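Two-arm sorting result, 131 training runs: does the number mean anything?
Filed under: Robots & Automation > Reading the Research

Przemysław Zawadzka

I've been reading the Lorngate write-up on two-arm tabletop sorting and I'm stuck on the main claim. They say a policy trained on 131 demonstrations does as well as one trained on 460, as long as the 131 were picked by their filtering step, which is called Jumora. The task is clearing sticky notes into a tray by color.

My trouble is with what they call a success. The text says an item counts "once transferred," and that is all it says. Transferred how? One note, or a lump of them?

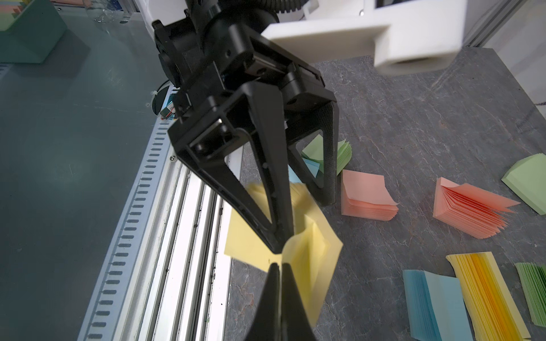 Paper is a bad object to be vague about. It bends and it sticks to other paper, and a grasp that looks fine at the fingertips can be a mess everywhere else. The yellow pad in the gripper has its sheets splayed out on both sides of the fingers, and I can't tell from the write-up whether a grasp like that scores the same as a clean one. If it does, I'd expect almost any training set to look good. Has anyone here tried to repeat this, or at least found the scoring rules?

Valdis Dzene

Scoring rules are in the appendix, under the part on resets, which is a silly place for them. A pick counts if the item ends up in the right tray. Condition of the paper isn't scored. So yes, a crumpled one and a neat one get the same mark.

I'd worry more about the comparison itself. The 460 set was collected by 7 operators and the filtered set came mostly from 2 of them. That means you could be looking at an operator effect — two steady people against a mixed bag — and the filter gets the credit. The fair test would be 131 runs drawn at random from those same two operators. I looked for it and it isn't there.

The layouts bother me too. As far as I can tell the notes were placed by hand before each trial, with no fixed list of positions. Pastel squares on a dark board, a few of them close together or overlapping, and the hard part of any given trial is how much overlap you happened to leave. Someone who knows which policy is up next can make that easier without meaning to.
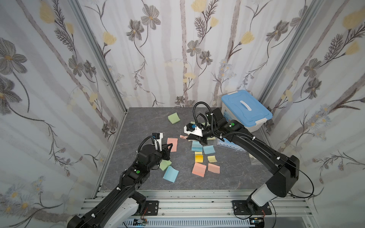 Šimkus disagrees with most of this. You are both asking a short methods paper to be a benchmark. Nobody claimed the paper comes out flat. The claim is that you can throw away most of your demonstrations and lose nothing on this task, and for a lab with two arms and not much time that is worth knowing. We ran a filter like it on our own setup in August and kept the smaller set.

Did we run the random-draw control? No. I'd like to see it as well, but I won't call the result wrong until somebody does it.

Valdis Dzene

"Kept the smaller set" is a preference. Did you measure anything?

Print this page | E-mail this page to a friend

Related in Robots & Automation
Lillard gripper pads wearing unevenly
How many trials before you trust a success rate?
Wrist camera or fixed camera for thin objects
Blind resets when you work alone
Getting two arms to share one table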